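Brarnville staff questions: the Clenier trial and your job

Last updated 2024-09-02

Since July we have been running Clenier machines at the Serska building, where we look after furnished flats between lets. Many of you have sent in questions. The answers below cover both the housekeeping teams and the linen store.

What has been automated so far?

Two things. The linen store now has a sorting line that reads the tags on sheets and towels and stacks them by flat. The corridors and lobbies have 2 floor machines, which run overnight. The planning software also draws up the daily room list, a job that team leads used to do by hand.

Will machines be doing the living rooms?

Not in this trial. Living rooms stay with the housekeeping teams, and we have no date for changing that.

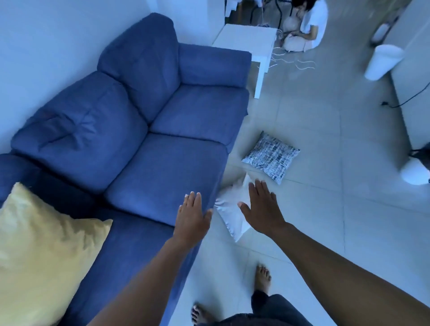
Soft furnishings are the hardest part of a flat to automate. A bed sheet has a known size and goes in a known place. Living rooms are different every time, and a person has to decide what goes back and what goes to the wash. A patterned cushion and a crumpled white cloth on the tiles beside a blue sofa are two separate decisions, and someone on the team can make both at a glance. Loose cords on the floor are another matter for the floor machines, so flats are not on their route.

Is anyone losing their job?

No posts are being cut as part of the trial. The linen store needs fewer hours of sorting than before, and those hours have moved to flat preparation. If your hours have moved, you should have had a letter. If you haven't, speak to Sevim Tekin in the staff office.

I used to sort linen. What training do I get?

Two paid shifts alongside an experienced colleague, then a check-in with your team lead after your first fortnight. You can ask for more shifts if you want them. The handling section of the training covers lifting, bending and working at floor level.
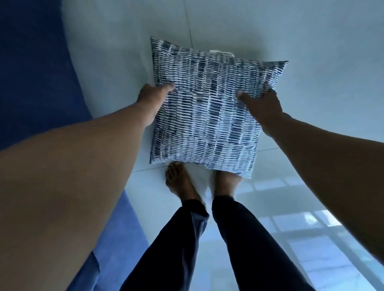 Cushion handling: one hand on each side.

Does the room list set a time limit for each flat?

It gives an estimate, which team leads use for planning. It is not used in appraisals. The estimates for larger flats were too short in July and have been lengthened — please keep reporting any that still look wrong.

How many flats are in the trial?

The building has 400 flats. So far 67 are on the new room list, all on the lower floors.

Who fixes the machines when they stop?

Räsänen holds the maintenance contract. Press the red button, leave the machine where it is and ring the number on its side. You are not expected to clear a jam yourself, and a stopped machine will not count against your shift.

Who do I contact about something not covered here?

Mieczysław Witkowska is running the trial and reads all the messages sent through the staff page. Questions about pay or hours should go to Sevim Tekin.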